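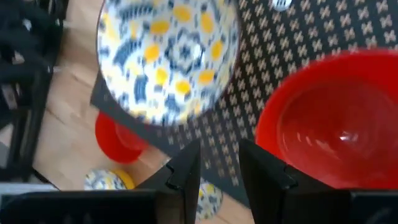

**3.2 Household tableware and the size of the served portion**

The second part of our study concerns the vessels from which people eat at home. In the literature on portion size, the plate is often treated as a fixed object with a known diameter, and the participant receives it from the researcher. In the homes we visited this condition was almost never met. One family may use a deep bowl for soup, porridge and salad in the same day, and a guest may receive a different bowl than the host. For this reason we decided to record the vessels that each household already owned, and not to supply any of our own.

The survey was done in two towns, Bulport and Ríos, during July. In total 439 vessels were recorded in 84 households. A vessel was included if at least one adult in the household had eaten a main meal from it in the previous week. Cups, serving dishes and vessels kept only for decoration were excluded, although the border was not always clear. In several homes a large shallow bowl was used for fruit during the week and for pasta when relatives came, and we included such bowls if the respondent could name a recent meal.

For each vessel we measured the outer diameter, the depth at the center and the volume of water up to the point where the respondent would normally stop filling. This last measure we call the customary volume. It is different from the full volume, and the difference turned out to be important for the analysis. Respondents who owned deep bowls stopped filling well under the rim, while those with shallow bowls more often filled until the food reached the decorated edge. Koppel has described a similar habit in his earlier work on canteens, where the painted line on a plate was used by the kitchen staff as a limit.

The form of the vessels varied strongly within one home, as can be seen in Figure 4.

*Figure 4. Tableware from the survey: a large shallow bowl with blue and yellow decoration, and a glossy red bowl.*

Full sets were rare. Most respondents had begun with a set, received at a wedding or bought when moving to a new apartment, and had replaced the broken pieces one by one with what was available in the local shop. The stoneware line Bruto was mentioned often in Bulport, where it was sold at a discount for many years. In Ríos the origin of the vessels was more mixed, and older respondents frequently could not say where a bowl came from, only who had given it.

Color and decoration were coded in a simple way: plain, banded, or patterned over the inner surface. We did not expect decoration to have a large effect, but it was cheap to record and earlier authors have proposed that a patterned interior makes it harder to judge the amount of food. Our data give weak support to this idea. For patterned bowls the respondents' own estimates of the customary volume were further from the measured value than for plain bowls, but the two groups also differed in depth, and the number of plain shallow bowls was too small to separate the two causes.

The interviews were conducted in the kitchen or at the dining table and normally started after 5 p.m., when the person who cooks was at home. We asked the respondent to take out the vessels without washing or arranging them in a special way. An interview was planned for 20 minutes, but with large families it took much longer -- in one case more than 90 minutes, as each member wished to explain which bowl was theirs and why. These remarks were noted and are used in Section 4.

Two limits of the method should be mentioned. First, the customary volume was measured with water, and people do not fill a bowl with water as they fill it with rice or stew. A small test with cooked barley, made at our partner laboratory Fatisside, gave the same order of vessels but higher values for the shallow ones. Second, the respondent knew that the amount was being measured. Some of them laughed and poured a little back. We accepted the second value in these cases, and it is possible that the volumes reported in Table 3 are therefore lower than in daily use.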